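Caring for Wooden Boards and Countertop Storage

Windstead Residential Services — Kitchen Guidance for Residents

Wooden boards, boxes and trays are supplied in many Windstead kitchens. With regular care they remain in good condition for years. The following procedure applies to all unpainted wooden items kept on the counter. It does not apply to cabinet doors or fitted shelving, which are covered in a separate guide.

What you will need

Food-grade mineral oil
Mild dish soap
2 lint-free cloths
A soft brush
Paper towels

Clearing the work area

Move jars, canisters and small boxes to the back of the counter, against the wall, so that the board can be turned freely. Tightly close the lids of any containers that hold dry food. Items used every day, such as tea, may stay on top of an organizer box, provided its drawer can still be opened fully.
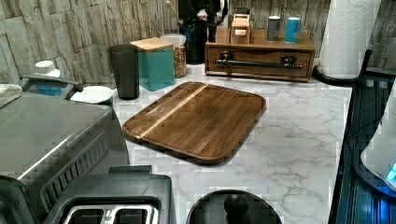 Rimmed walnut-toned board at the center of the counter, with canisters and the organizer box along the backsplash.

Cleaning

1. Brush crumbs out of the corners. On a board with a raised rim, crumbs collect along the inside edge, and the brush should be drawn along each side in turn.

2. Wash both faces with warm water and a small amount of dish soap. Do not soak the board or place it in a dishwasher.

3. Wipe with a paper towel and stand the board on its edge until it is fully dry. Overnight is usually sufficient. A board left flat on stone or tile dries unevenly and may warp.

Oiling

4. Pour a little oil onto the first cloth and rub it in along the grain. Where a stripe of lighter wood has been set into a darker board, continue straight across it; both woods take the same oil. Include the rim and the underside.

5. Leave the oil for 3 hours, then remove the excess with the second cloth. Spread used cloths flat to dry outdoors before disposal.

A 125 ml bottle is enough for several treatments of a medium board. New boards should be oiled twice in the first month and after that whenever the surface looks dull.

Returning items to the counter

Keep wooden items away from the vents of toaster ovens and similar appliances. Heat dries the wood and can open glued joints. Wipe the base of each canister before putting it back — grit under a canister will scratch both wood and stone.

Boards with deep cuts or open cracks should be withdrawn from use with food. Residents may request a replacement through the household desk, attention Ginette Ferrand. This guide was last reviewed in October.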